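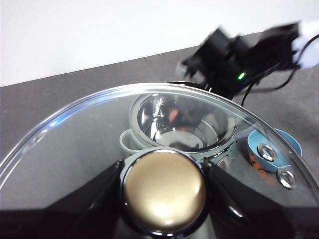
Talking Potatoes With Yesenia Ñahui

I'd been trying to get Yesenia Ñahui on the phone for weeks, and when she finally picked up she was eating lunch in her truck. "Go ahead, I can chew and talk," she said, and she could! Yesenia runs the seed potato trials at Hillardale, a small crop station that breeds and tests varieties for growers with cool nights and short seasons (so, most of my readers). I started with the thing everybody emails me about, late blight.

"People want me to say we have a potato that doesn't get blight," she said. "I have potatoes that get it later. If you get three more weeks of green leaves, that's a crop. Without them you're digging marbles."

The one she's most excited about is called Chambi, a yellow-fleshed type that came out of a cross she made before I ever met her. I asked how many seedlings she went through to get there and she didn't even have to look it up. "We planted 2,861 that first year. By the second fall we'd kept 724, and I still think I was too soft. You get attached."

Chambi isn't out for general sale yet. It's with 400 growers who signed up to plant a short row next to whatever they normally grow and write down what happens. I wondered if the notes that come back are any use, and she laughed pretty hard at me.

"Some of them are one word. Somebody wrote 'fine.' But then you get a lady who weighed every single hill, and she's got the rainfall in the margin, and I could hug her."

Her field manager, Jhonatan Usuga, got in the truck about halfway through our call, so I made her put me on speaker. Jhonatan looks after storage too, and he has strong feelings about it. Most home growers, he told me, lose more potatoes in the basement than they ever lose in the ground. "They wash them. Please don't wash them. Brush the dirt off, leave them somewhere dark for two weeks so the skin sets, then put them where it's cold."

I confessed that I wash mine. There was a silence, and then Yesenia said, "Well, eat those first."

We got onto Mamov after that, the other line in the trials, a purple-skinned one that I grew last year and loved roasted. I was hoping for good news. It yields well and it stores until spring, Jhonatan said, but it scabs badly in sweet soil, and a lot of their growers lime their beds. Yesenia hasn't given up on it. She has it crossed back to something smoother and will be looking at the first tubers in July, though she wouldn't tell me what the other parent was. I asked twice.

Before she went back to the field I asked what she'd plant if she only had one bed at home. She does only have one bed at home, as it happens, and it's full of garlic. "I look at potatoes all day," she said. "My mother grows the potatoes. She won't try Chambi, either. She says she'll wait and see how the neighbors do."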